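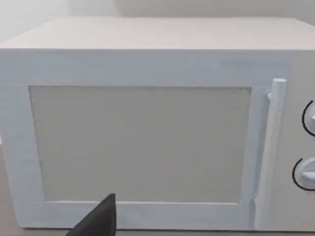

*Render: Győző Csonka, from the Flistusik simulator*

**1/** Wednesday, January 12, 2022, and I'm finally sitting down with a big mug of tea to write up how we set up the microwave cell again after the Christmas break. A few of you asked in the replies last time and I promised I would, so settle in, it's going to be a long one (sorry, and also you know me by now).

**2/** For anyone new: the cell is one arm, one two-fingered gripper, one bench and one microwave. The job is opening and closing the door and turning the dials, over and over. We have it twice, once in real life on the bench and once in Flistusik, and a good half of looking after it is keeping those two in agreement with each other.

**3/** The render at the top of the thread is the simulated one, from the wrist camera. Black fingertip at the bottom, door, upright handle on the right, and then the two dials just slipping out of view. I've grown rather fond of that pale, slightly smudgy microwave. I must have looked at it more than I've looked at my own kitchen this winter.

**4/** And it's the dials I want to start with, because they were my first headache of the year! At the starting pose the upper one is mostly out of the picture and the lower one isn't much better. For door work you can live with that. For dial work the arm is being asked to go and turn something it can barely see, which seems a bit unkind.

**5/** My first thought was to shift the starting pose to the right, and I spent a whole morning doing that before remembering that every door run we've saved begins from the old one. So I put it back. There are now two starting poses, "door" and "dial", saved under those names, and the one you get depends on which task you load. Should have been like that from the beginning.

**6/** Right, on to the real bench. After the break I always do the same things in the same order, before any power goes near the arm. Wipe the bench. Wipe the fingertips with a damp cloth and let them dry. Go round the base bolts with the torque wrench. Then the wrist, then the camera bracket, then the cable along its whole length, with my fingers and not just my eyes.

**7/** Cable first, then. There's a spot behind the elbow where it rubs when the arm folds right back, and the sleeve had gone thin and a little shiny. No bare wire, thank goodness. I moved the clip up towards the shoulder, put new sleeve on, and left a fatter loop of slack than there was before. It looks untidy and I don't mind at all.

**8/** Then the base bolts. One had loosened. Only the one, the back left, and only by a small turn, but you do feel a bit sick when the wrench moves further than you expected — how long had it been like that? I went back through the log and couldn't find anything that would tell me, so I've added a painted line across each bolt head and its washer. Now anyone walking past can see if one has crept.

**9/** The fingertips were the big one. Ours are Walavetti tips, the squared-off sort, with a rubbery pad on the inside face. I keep a tally, and this pair had done 1000 door pulls. The pads were polished smooth in a stripe exactly where the handle sits, and on a round handle that matters an awful lot, as you've only got a narrow line of contact to begin with.

**10/** Changing them is a five-minute job if you have the right hex key and most of an afternoon if you don't. (I now have the right hex key on a bit of orange string, tied to the bench leg. Please do not borrow it. You know who you are.) Two screws each side, old tip off, clean the seat underneath, new tip on, nip the screws up evenly, close the gripper on a strip of paper and check it holds along the full width.

**11/** On the left tip the paper slid out at the bottom corner, so the tip was sitting very slightly skewed. Off it came again. A crumb of old thread-lock on the seat! A tiny thing, you could hardly see it. Scraped it away with a wooden coffee stirrer, refitted, and the paper held beautifully.

**12/** Now the part I really wanted to tell you about. New tips on, everything tight, and the real arm started stopping short of the handle. Every single time. The same program in Flistusik went in perfectly happily and pulled the door open like a dream. I blamed the camera bracket for most of a day and I owe that bracket an apology.

**13/** Győző Csonka spotted it. He'd come over to ask about something else entirely and stood there with his coat on, looking from the bench to my screen, and asked when we'd last measured the fingers in the model. Well. I'd never measured them. I'd taken the length from the old drawing when we first built the simulated cell, back in May, and never thought of it since.

**14/** So out came the callipers. Fingers in the model: 35 mm from seat to tip. Fingers on the bench: longer than that, by enough to see once you held the two side by side. The new tips come from a later batch with a deeper shoulder, and the program had been written around the short ones. It thought it was getting too near the door and pulled up, sensibly enough, poor thing.

**15/** The fix has three bits to it. New finger length in the Flistusik model. New tool offset in the arm's controller, which for us is a Tresitz and keeps its offsets three menus down where you'd never look. And a sticker on the gripper with the date the tips were fitted and the length as measured, by hand, on that pair. The sticker is my favourite bit.

**16/** After that I ran 200 door pulls in simulation overnight with the new length, and in the morning started the real one off slowly, with my hand on the stop button for the first lot. Hand stayed there rather longer than it needed to! It went in, closed on the handle, pulled, let go, pushed the door shut. I may have said "good girl" to it out loud.

**17/** One more thing that caught me out, and then I'll let you go. The hinge on the real microwave is stiffer when the room is cold, and our room on a January morning is very cold indeed. The simulated hinge has no idea about any of this. I've set its stiffness to vary a little from run to run, so the arm doesn't get used to one particular feel of door. Too early to tell you if it's helping.

**18/** Several of you asked how often we stop for checks. Fingertips get wiped daily. Paper-strip test every Monday. Bolts and cable once a month, plus after any bump. I'd been leaving the tips until they looked worn, and from now on they come off well before the tally gets to four figures again, whatever they look like.

**19/** And to the person who wanted to know about speed: we hold the door approach at 130 mm a second on the bench and drop well under that for the last stretch before the handle. You could go quicker. I'd sooner have the door still on its hinges in spring.

**20/** Still on my list: the lower dial, which the real gripper sometimes turns a shade too far; a proper cover for the camera plug; and taking Kelemen through the tip change, as he's looking after the cell while I'm away next week. Kelemen, if you're reading, the hex key is on the orange string and the spare tips are in the blue tin, second shelf. Paper strips are in there too. Ring me if the left one sits crooked.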